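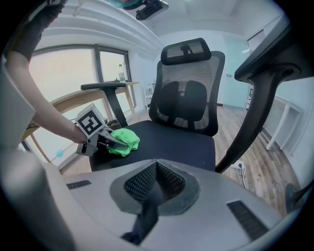 Page last changed: January 20, 2018

Cleaners at Plultico are teaching robots to wipe chairs

I've had a desk job long enough to have left crumbs on a fair number of office chairs, and I'll admit I never gave much thought to who got them off again. Then I spent a morning with the cleaning crew at Plultico, the contract cleaning company out on Harries Road, and now I can't walk past a swivel chair without looking at the seat.

So, the news first. Plultico has started having its own cleaners record the training material for the robots it wants to put on evening shifts. The company cleans offices all over Greltorholm and looks after more than 2,000 desks and chairs. It has 31 cleaners on the payroll, and the ones who signed up for the recording work now spend part of the week doing it in a furnished room at the Harries Road building. The robots themselves aren't here yet. They're supposed to arrive in June, from a supplier called Hornidov, and they'll start with the dullest jobs on the list: seats, armrests, desk edges.

The way it works is simpler than I expected (I'd pictured somebody typing code all day!). You take a gripper in each hand, and you do the job through them. No fingers on the cloth. You squeeze, the jaws close, and you press the cloth down on the seat and work it along. The grippers have those square black-and-white patterns stuck on them so their position can be followed, and every pass at a chair gets saved as what the crew calls a run. When I was there the count on the whiteboard in the hall stood at 1,015, and somebody had drawn a party hat on the last digit.

I got to try it, and I was terrible. A cloth is floppy, a chair seat has a curve to it, and the minute you push with one hand the whole chair wants to roll off on its casters and leave you standing there. One of the cleaners watched me chase mine halfway across the floor before she showed me how to hold it still with the other gripper. She's been at this for years with her bare hands and says the first week with the grippers felt like washing dishes in ski mittens. Now she's quick at it – quicker than the engineers from Hornidov, who she tells me have been asked to stay off the good recordings.

The part I hadn't thought about is how much of the job never makes it into a job description. Ask a cleaner how she does a chair and she'll say she wipes it. Watch her and she's folding the cloth over to a clean side, going with the grain of the fabric, getting down on the floor to reach the bits of the desk that people's knees touch. The crew has had to put all that into words for the first time, and there's now a stapled handout, written by the cleaners, on the order to do things in. It has an argument in the margin over whether armrests come before or after the seat. I side with before, for what that's worth. 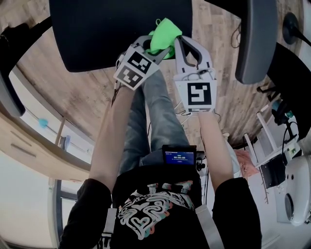 Low work takes the longest to record, by everyone's account. Your arms get tired holding the grippers out away from you, and you're thinking about the cloth and your hands and the furniture all at once. The crew asked for shorter turns and got them, so a recording session is now capped at 2 hours, with a proper break in the middle. They also asked for a say in which runs get thrown out, and they got that too. If a cleaner thinks she did a sloppy job, she can scrap the run herself and do it over.

Now for the question I was really there to ask, which is whether people are recording themselves out of work. I asked it of pretty much everyone who'd stand still. The company says no jobs will go this year and that the recording hours are paid at a higher rate than a normal shift. I saw that in writing, pinned up next to the coat hooks. What happens after this year isn't in writing anywhere that I could find, and the cleaners noticed that well before I did.

Opinions on the crew are all over the place. A couple of the younger ones like the work a lot and would happily do it full time (it's daytime, for one thing, and you get to eat dinner with your kids). Others tried a session and went back to the evening vans. One man told me he'd gladly hand over every chair in the city if it meant his back got a rest, but he wants to keep the kitchens, thank you, because the kitchens are where people say hello to you. I've been chewing on that one ever since.

There's also a new job coming out of all this, at least on paper. When the robots do show up, each evening team is meant to have one cleaner who checks their work and steps in when something goes wrong. Plultico wants to fill those spots from the current crew, starting with the people who've done recordings. The pay for it hasn't been settled. I asked twice and was told "soon" both times, so I'll be asking again.

For the moment, the recordings keep going, and the next batch is due to be desks and tabletops, undersides included. After that they'd like to try window ledges, though the crew thinks that's getting ahead of things while there's still so much trouble with chairs that won't stay put. The room on Harries Road will be open to cleaners from the other depots who want to have a go before deciding on anything, and sign-up is on the sheet by the front desk.

I'll go back in June when the first machines are unpacked, and I'd like another try with the grippers myself.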